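飛行場・空港一覧データセット Pirkolora
README

概要

Pirkoloraは、空港、飛行場、ヘリポート、水上機発着場の基本情報を一つの表にまとめたデータセットです。各施設の名称、種別、所在する市町村、州・県などの上位行政区分、緯度経度、標高、最長滑走路の長さ、定期便の有無を収録しています。地図や検索画面に載せる一覧を作ること、地域ごとの空港数を集計すること、ほかの交通データと結合することを主な用途に想定しています。

運航の判断に使うデータではありません。飛行計画、航法、離着陸の可否の確認には、各国の航空当局が発行する航空路誌とノータムを使ってください。

現在の版は 2024-02-02 に公開したものです。前の版からの変更点は末尾の「変更履歴」にあります。

収録範囲

収録しているのは33の国と地域です。一覧は regions.csv にあります。ある国を収録対象にするかどうかは、その国の公的な施設一覧が再配布可能な条件で公開されているかどうかで決めています。条件が不明な国は、要望があっても入れていません。

施設の数は、定期便のある空港が280件、それ以外の飛行場が1,000件を超えます。ヘリポートは、公共用として登録されているものに限りました。病院の屋上や企業敷地内の非公共用ヘリポートは、国によって公開の程度に差があり、国どうしの比較ができなくなるため除いています。

軍用飛行場は、民間との共用施設だけを収録しています。

ファイル構成

airports.csv
本体の表。1行が1施設です。文字コードはUTF-8(BOMなし)、改行はLF、区切りはカンマ。

runways.csv
滑走路の表。1行が1本の滑走路です。airports.csv とは facility_id で結合します。平行滑走路がある空港では複数行になります。

regions.csv
国・地域と上位行政区分の表。

names_ja.csv
施設名の日本語表記。正式な日本語名がない施設については、現地語の発音に基づくカタカナ表記を入れています。未整備の行は空欄です。

sources.txt
出典の一覧。国ごとに参照した資料の名称と取得時期を記しています。

tools/
変換と検査に使うスクリプト。後述のPintoを含みます。

airports.csv の列

facility_id
本データセット内の識別子。版が変わっても同じ施設には同じ値を使います。閉鎖された施設の値は再利用しません。

iata
IATAの3文字コード。割り当てのない施設は空欄です。都市コードは入れていません。

icao
ICAOの4文字コード。割り当てのない施設は空欄です。国内専用の識別符号は local_code に入れてください。icao 列に国内符号を入れた修正案は差し戻します。

name
施設の正式名称。英字表記です。

type
large、medium、small、heliport、seaplane、closed のいずれか。大中小の区分は下の「規模区分」に従います。

municipality
施設の所在する市町村名。空港名に大都市の名が付いていても、敷地が隣の自治体にあれば隣の自治体名が入ります。敷地が複数の自治体にまたがる場合は、旅客ターミナルのある側を採りました。ターミナルがない場合は管理事務所の住所です。

region_code
上位行政区分のコード。regions.csv を参照。

lat、lon
空港標点の緯度経度。十進法の度、測地系はWGS84。標点が公表されていない施設では、最長滑走路の中点を計算して入れ、coord_method に「runway_mid」と記しています。

elevation_m
標高。単位はメートルで、小数点以下は四捨五入しています。元資料がフィートの場合は換算後の値です。

longest_runway_m
最長滑走路の長さ。単位はメートル。ヘリポートでは空欄。水上機発着場では、公表されていれば水路の長さを入れています。

scheduled
定期旅客便があれば1、なければ0。季節運航の便だけがある空港も1です。貨物便だけの空港は0になります。

intl
税関と出入国審査が常設または予約制で利用できれば1、なければ0。国際線が現に飛んでいるかどうかとは別の列です。

規模区分

規模の区分は国ごとに基準が異なるため、元資料の区分をそのまま使っていません。定期便の有無、最長滑走路の長さ、計器進入方式の有無の三点から、classify.py が自動で決めています。しきい値は classify.conf に書いてあり、手元で変えて再計算できます。滑走路の長さが500メートル未満の飛行場は、ほかの条件にかかわらず small になります。

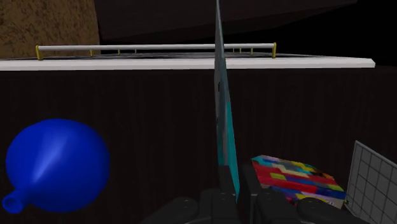
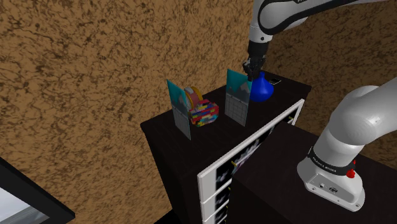
IATAコードが空欄の施設を検索結果から外してもよいですか。
外すかどうかは用途によります。旅客向けの路線検索なら、scheduled が1で iata が入っている行だけに絞れば足ります。地域内の飛行場を数える場合に空欄の行を外すと、小型機用の飛行場の大半が落ちるので、facility_id を基準に数えてください。

作成の手順

各国の資料は形式がまちまちです。CSVで配布している国もあれば、PDFの表しかない国もあります。取り込みは次の順で行っています。

まず、元資料を国別の中間形式に変換します。PDFの表は変換後に全行を目で確認しています。次に、Pintoという検査スクリプトを通します。Pintoは、コードの重複、緯度経度の符号の誤り、標高の単位の取り違え、行政区分コードの欠落を調べ、問題のある行を一覧に出します。一覧が空になるまで修正し、最後に国別のファイルを結合して本体の表を作ります。

Pintoを手元で動かすには次のようにします。

python tools/pinto.py airports.csv --regions regions.csv

結果は標準出力に出ます。終了コードが0なら問題はありません。1の場合は警告のみ、2の場合は修正が必要な行があります。

施設名の照合にはTisthamの対応表を使いました。Tisthamは同じ施設の旧称、略称、愛称をまとめた別のデータセットで、本データセットには照合の結果だけを取り込んでいます。旧称が必要な場合はTisthamの表を facility_id で結合してください。

既知の問題

島しょ部の小さな飛行場で、標高が空欄のものがあります。元資料に記載がなく、地形データからの推定値は入れない方針のため、そのままにしています。

同じ敷地を空港とヘリポートが別々の施設として登録している国があります。元資料に従って2行に分けているので、敷地の数として集計すると多めに出ます。

municipality は市町村合併に追いついていないことがあります。region_code のほうは版ごとに更新しています。

季節運航のみの空港では、運航会社の都合で便がなくなっても、次の版まで scheduled が1のまま残ります。

水上機発着場の座標は、桟橋の位置を示すものと水面の中央を示すものが混在しています。coord_method の値で区別できますが、空欄の行もあります。

names_ja.csv のカタカナ表記には揺れがあります。長音と「ヴ」の扱いは統一していません。検索に使う場合は、読み込み側で正規化してください。

修正の提案

誤りを見つけた場合は、課題管理のページに facility_id、列名、現在の値、正しい値、根拠となる資料の四つと該当列の名称を書いて登録してください。根拠は公的資料か空港運営者の公表資料に限ります。地図サイトの表示や個人の記憶だけによる修正は受け付けていません。

新しい国の追加を提案する場合は、施設一覧の入手先と利用条件の分かるページを添えてください。

利用条件

本体の表は出典を表示すれば、営利、非営利を問わず利用できます。表示は「Pirkolora 飛行場・空港一覧」とし、使用した版の公開日を添えてください。改変した場合はその旨も書いてください。国によっては元資料の出典表示も必要です。sources.txt に「表示要」とある国の行を使うときは、同じ行にある文言をそのまま載せてください。

tools/ 以下のスクリプトの条件は、各ファイルの先頭にあります。

変更履歴

今回の版
・intl 列を追加。
・水上機発着場を type の独立した値に変更。以前は small に含めていました。
・Vomuleck形式での書き出しを廃止。Vomuleck形式のファイルが必要な場合は、前の版に入っている tools/export_vmk.py を使えますが、intl 列は出力されません。
・滑走路の表で、閉鎖済みの滑走路に closed の印を付けました。
・標高の単位を取り違えていた行を修正。

12月の版
・names_ja.csv を新設。
・municipality の基準を、空港名の都市から敷地の所在地に変更。
・座標の測地系をWGS84に統一。

次の版では、runways.csv に舗装の種類の列を加える予定です。元資料での分類が国によって違うため、当面は「舗装」「未舗装」「不明」の値だけになります。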